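Linia pipette stand: your questions

Updated February 13, 2026

Linia is a bench stand for hand pipettes that you print yourself. I drew the first one at my own bench in Brisanthorpe, and it has now been downloaded 2,010 times, which still makes me grin. The same questions keep arriving, and many of them are really about the bench around the stand (tubes, racks, beakers, where on earth to put everything), so I've answered those too.

What do I get when I download it?

Three parts to print: the bar, the leg and the end plate. There's also a short sheet with the assembly steps. It's free, and you can change it however you like. If you make it longer, shorter, taller or stranger, please send me a photo. I love seeing them!

Do I need any screws or glue?

No screws. The bar pushes into the leg at one end and the plate at the other. On most printers the fit is snug enough to stay put on its own. If yours wobbles, a dab of glue in the plate socket sorts it out, but do a dry run first and make sure both ends stand flat on the bench before you commit.

Why is one end a leg and the other a flat plate?

My favourite question. The first version had the same leg at both ends and it took up far too much room. I put things close to the right side of the stand all day long, and a sloping foot was forever in the way of a beaker or a rack. A flat plate goes straight down, so you can work right up beside it. The leg on the other side gives the spread. If you're left-handed, just turn the whole thing round. It doesn't mind.

How thick is the bar, and will my pipette hang on it?

The bar is 27 mm across. Any pipette with a finger hook or a clip wide enough to go over that will hang happily. Slimmer hooks can be a squeeze, so there's a thinner bar in the folder for those. Please try your pipette on a short test piece before printing the full bar. It takes very little filament and has saved me a good many sighs.

How high should the pipette hang?

High enough that nothing touches the bench, even with a tip fitted. With the standard leg and my longest pipette there's only a small gap underneath, and I like it that way because the stand stays low and steady. If yours comes too close, print the taller leg and plate, which add 20 mm. Print both! I once put a tall leg with a standard plate and spent half a morning wondering why everything was sliding to the right.

Can I hang it up with the tip still on?

For a minute, while you label a tube or turn a page, yes. At the end of the job, eject it. And never lay a pipette down with liquid in the tip, because liquid running back into the barrel means a strip-down and clean. Hanging upright is the whole point of a stand.

Does the colour matter?

Not one bit, but I'm very fond of a blue bar with grey ends. A bright bar is easy to find at the edge of your vision, and you'll be reaching for it without looking up. On a black bench top I'd avoid black or very dark ends. You will knock them.

How do you lay out the bench?

Stand on the left, tube rack at the back against the wall, and the space in front of the rack and beside the end plate kept for whatever I'm working on. The beaker comes forward. It's a small patch of bench and everything in it is within easy reach.

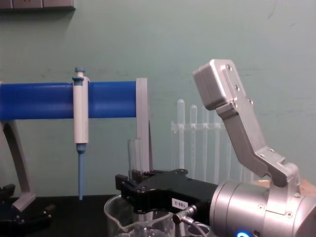
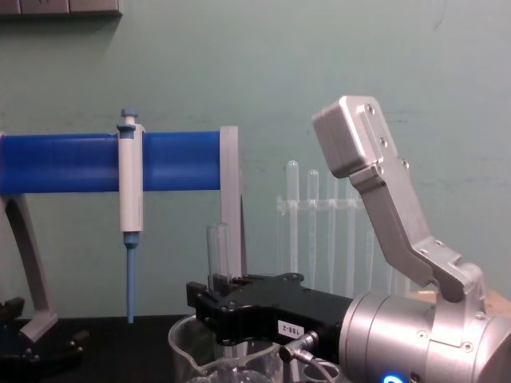
If your bench is deeper than mine, resist the temptation to spread out. I tried it in November, with a lovely long run of worktop to play with, and I did nothing but stretch. Bring everything in again and you'll be amazed how much calmer the work feels. The rack at the back can be taller than the things in front of it, so you still see the tops of your tubes, and nothing you need often should live behind the stand.

Will it hold more than one pipette?

Yes, happily. The standard bar is 188 mm long and takes as many as you can hang with a finger's width between them. How many that is depends on how chunky your pipettes are. Put the heaviest nearest the leg and the one you use most nearest the plate. I often hang just one, for the simple pleasure of having nothing to choose between.

Could I make the bar longer?

You can, and people do, but a long printed bar will sag in the middle. The best fix I've tried is to push a metal rod down the centre. There's a hollow version of the bar in the folder with a channel for this. Do the ends up with a blob of glue so the rod can't creep out.

Which way round should I print it?

Lay the bar on its side with supports. Printing it standing up gives a prettier surface, but the layers then run across the bar, and that's where it will snap if something heavy gets hung in the middle. You'll get faint ridges. I've grown to like them, and they do give a hook something to sit against. The leg and plate go flat on the bed, no supports needed.

What filament do you use?

PETG for all three parts. PLA is fine in a cool room away from the window, and plenty of people have used it without any trouble. Neither of them wants to go anywhere near a hotplate.

How do I clean it?

Warm water, a drop of washing-up liquid and a soft brush along the ridges. Rinse and let it dry on a towel. Please don't autoclave it. Somebody did, and sent me a picture of what came out, and I have it pinned up over my printer. For a quick wipe between jobs I use a cloth with a little alcohol on it, but test that on a spare piece first as some coloured filaments go cloudy.

Is it any good with a wall behind it?

Very. Leave a gap, though, so the plunger buttons don't rub the paint. I leave enough for the rack to go in behind the plate end, which uses up a corner that otherwise fills with pen lids.

Which tube rack goes well with it?

Any rack you already own! I do have a soft spot for clear ones. You can see how full a tube is without lifting it, and you can spot a drip in the bottom straight away. The drawback is that clear tubes in a clear rack against a pale wall do rather vanish. A strip of dark card behind them works wonders, and so does a band of coloured tape on each tube.

I've been asked whether the Dierckx racks fit behind the plate. The one I've got does. I can't speak for their whole range, so measure yours.

Should clean tubes be stored upside down?

I store mine that way on a peg rack. They drain, dust can't settle inside, and when you walk up to the bench a rounded end on top tells you that tube is clean and waiting. Ones in use go the right way up, of course. Mix the two in one rack and you'll confuse yourself by lunchtime, so I keep a rack for each.

Any tips for handling glass tubes?

Pick them up near the top, between thumb and finger, and don't squeeze. Hold the tube upright over the bench, not over the stand. If you're adding liquid with the pipette, bring the pipette to the tube and touch the tip gently to the inside wall so the last drop comes away. It's such a satisfying little movement once you have the knack! Check the rims now and then by eye, and throw away anything chipped.

What's the beaker for?

All sorts. Mine is usually rinse water or a place for used tips, never both on one day. Whatever yours is doing, write it on a bit of tape and stick it to the side. Clear liquid in an unmarked beaker is a nuisance to everyone, you included.

What size beaker is best?

Low and wide beats tall and narrow. You want to reach over the rim without lifting your elbow, and a wide one is much harder to tip.

My stand slides about on a smooth bench top. Help?

Stick-on rubber feet, the small clear kind sold for cupboard doors. Two under the leg, two under the plate. I should have put recesses for them in the design from the start, and the current files do have them. If you printed an early one, the feet will stick perfectly well to the flat underside.

Can I use it at school or in a club?

Please do! It's a great first print for a science room, being three parts with a job to do at the end of it. Younger pupils can practise with coloured water and have a proper place to hang the pipette between goes. Print a spare leg. Legs get dropped.

Can I sell them?

A few at cost for your own department is fine by me. For anything bigger, drop me a line first. I keep all the files on my Grelov page and I'd like the name Linia to stay with the version people can download for nothing.

What are you working on next?

A little tray that clips to the leg and holds a box of tips at a slight angle. The angle is the hard part. Too flat and it's no better than the bench, too steep and the box walks off when you press a tip on. I'm on my fourth attempt and it's nearly there. If you'd like to test it, write to me through the Grelov page and tell me which make of tip box you use and how high your bench is.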